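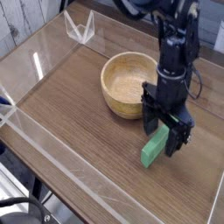

Abb. 1: Runde Holzschale mit hellem Rand

Ölen, wachsen oder roh lassen? Oberflächen von Holzschalen im täglichen Gebrauch
Projektbericht, Werkstoffkunde Holz
Berufskolleg Brestach
Abgabe: 8. Februar 2022

1 Ausgangslage

In der Cafeteria unseres Berufskollegs werden Salat und Obst seit dem vorletzten Schuljahr in Holzschalen ausgegeben. Die Schalen stammen aus der eigenen Drechselwerkstatt und sind aus Esche und Ahorn. Nach einigen Monaten sahen viele von ihnen grau und rau aus, einige hatten feine Risse am Rand. Die Küche hat daraufhin angefragt, ob man die Schalen besser behandeln kann und wie oft das nötig ist.

Unsere Projektgruppe hat diese Frage übernommen. Wir wollten wissen, welche Oberfläche dem Spülen von Hand am längsten standhält, wie viel Arbeit sie macht und ob sich eine abgenutzte Schale ohne neues Abdrehen wieder herrichten lässt. Den Geschmack haben wir am Rande mit untersucht. Fragen der Hygiene im engeren Sinn, also Keimzahlen und Abklatschproben, waren nicht Teil des Projekts.

2 Grundlagen

Holz nimmt Wasser auf und gibt es wieder ab. Dabei quillt und schwindet es, quer zur Faser deutlich stärker als längs. Bei einer quer gedrehten Schale wechseln sich am Umfang Längsholz und Hirnholz ab. Am Hirnholz dringt Wasser schneller ein. An diesen Stellen wird die Oberfläche zuerst rau, und dort beginnen auch die meisten Risse.

Trocknende Öle wie Lein- und Walnussöl reagieren mit dem Sauerstoff der Luft und werden dabei fest. Das dauert je nach Öl, Temperatur und Schichtdicke Tage bis Wochen. Nicht trocknende Öle wie Olivenöl bleiben flüssig, waschen sich leicht aus und können ranzig werden. Wachs liegt überwiegend auf der Oberfläche. Es fühlt sich angenehm an, verträgt aber warmes Spülwasser schlecht.

Walnussöl haben wir wegen der Allergien früh ausgeschlossen. Lacke kamen für die Küche nicht in Frage, weil sie bei Messerspuren abplatzen können.

3 Material und Vorgehen

Für den Versuch standen 51 Schalen aus Esche zur Verfügung, alle aus demselben Stamm und nach derselben Schablone gedreht. Wir haben sie in drei gleich große Gruppen geteilt:

Gruppe A: unbehandelt
Gruppe B: reines Leinöl, kalt gepresst
Gruppe C: Leinöl wie in B, danach Bienenwachspaste

Das Leinöl kam von der Ölmühle Dolidero, die Wachspaste von der Firma Durrani. Beide Hersteller geben ihre Produkte für den Kontakt mit Lebensmitteln frei. Die Sicherheitsdatenblätter liegen im Anhang.

Geschliffen wurde auf der Drehbank in mehreren Stufen, zuletzt mit Körnung 800. Vor dem letzten Schliff haben wir die Schalen mit einem feuchten Schwamm gewässert und über Nacht stehen lassen, damit sich die Fasern aufrichten. Im Nachhinein war die feinste Körnung zu fein gewählt, dazu mehr in Abschnitt 5.

Das Öl wurde mit einem Baumwolllappen satt aufgetragen. Nach zwanzig Minuten haben wir den Überschuss abgenommen. Am nächsten Tag folgte ein zweiter, dünner Auftrag. Anschließend standen die Schalen 252 Stunden im Regal des Klimaraums, mit der Öffnung nach oben und ohne sich zu berühren. Gruppe C bekam danach die Wachspaste und wurde mit einer weichen Bürste auspoliert.

Zur Arbeitssicherheit: Mit Leinöl getränkte Lappen können sich selbst entzünden. Wir haben sie nach jedem Arbeitsgang in einen Metallbehälter mit Wasser und dichtem Deckel gelegt. Diese Regel gehört in jede Werkstatt, in der geölt wird, und wir haben sie als Aushang neben das Ölregal gehängt.

Gespült wurde von Hand, mit warmem Wasser, einem milden Spülmittel und der weichen Seite des Schwamms. Nach jedem Durchgang kamen die Schalen schräg auf ein Gitter. Bewertet haben wir in festen Abständen nach Farbe, Rauheit (mit der Fingerkuppe, immer dieselben zwei Personen) und Rissbildung. Zusätzlich wurde ein Wassertropfen auf den Schalenboden gesetzt und die Zeit bis zum Einziehen gestoppt. Die Skala reichte von 1 (wie neu) bis 5 (nicht mehr zu verwenden).

4 Ergebnisse

Gruppe A veränderte sich am schnellsten. Schon nach den ersten Spülgängen stellten sich die Fasern am Hirnholz auf, der Wassertropfen zog fast sofort ein. Die Farbe wurde mit der Zeit stumpf und ging ins Graue. Rote Bete hinterließ Flecken, die sich nicht mehr auswaschen ließen. Risse traten nur bei wenigen Schalen auf, und zwar immer am Rand.

Gruppe B blieb deutlich länger glatt. Der Ton wurde durch das Öl wärmer und gelblicher. Gegen Ende des Versuchs zog der Tropfen auch hier ein, allerdings langsam. Flecken waren nach dem Spülen meist nur noch schwach zu erkennen.

Gruppe C sah am Anfang am besten aus und fühlte sich auch so an. Der Vorsprung war aber schnell verloren. Das Wachs wurde vom warmen Wasser abgetragen, zuerst am Boden, wo der Schwamm am meisten reibt. Danach verhielten sich die Schalen wie Gruppe B, nur mit ungleichmäßigem Glanz. Die Küche empfand das als unsauber, obwohl die Schalen sauber waren.

Beim Geschmack wurde stilles Wasser eine Stunde in den Schalen stehen gelassen und dann verkostet. In Gruppe B und C war anfangs ein leicht nussiger Ton zu bemerken. Nach einigen Spülgängen schmeckte niemand aus der Gruppe mehr einen Unterschied.

Aufarbeiten ließen sich alle Schalen ohne Risse. Es genügte, trocken nachzuschleifen, den Staub abzubürsten und einmal dünn zu ölen. Das ging mit der Hand und ohne Drehbank.

5 Fehlerbetrachtung

Der sehr feine Endschliff hat das Öl vermutlich weniger tief eindringen lassen. Zwei Probestücke, die gröber geschliffen waren, nahmen sichtbar mehr Öl auf. Sie gehörten nicht zum eigentlichen Versuch und sind deshalb nicht in der Auswertung.

Die Beurteilung der Rauheit ist subjektiv. Ein Messgerät war am Kolleg nicht vorhanden, die Anfrage beim Holzlabor in Flurkthorpe kam für den Zeitplan zu spät. Auch die Wassertemperatur beim Spülen schwankte, vor allem wenn die Küche parallel arbeitete. Ahorn haben wir gar nicht geprüft — die Aussagen gelten also nur für Esche.

6 Empfehlung an die Küche

Wir empfehlen reines Leinöl ohne Wachs. Die Schalen sollten nach dem Spülen sofort abgetrocknet und schräg abgestellt werden, auf keinen Fall gestapelt, solange sie feucht sind. Die Spülmaschine ist tabu, ebenso Einweichen im Becken.

Nachgeölt wird, sobald ein Wassertropfen auf dem Boden schnell einzieht. Feste Termine halten wir für weniger sinnvoll, weil manche Schalen viel häufiger benutzt werden als andere. Die geölten Schalen müssen vor der nächsten Ausgabe vollständig durchtrocknen. Dafür braucht die Küche einen zweiten Satz, den die Drechselwerkstatt bis Mai fertigstellen will. Schalen mit Rissen werden aussortiert.

Anhang
A Bewertungsbögen
B Sicherheitsdatenblätter Leinöl und Wachspaste
C Zeichnung der Drehschablone
D Aushang »Öllappen«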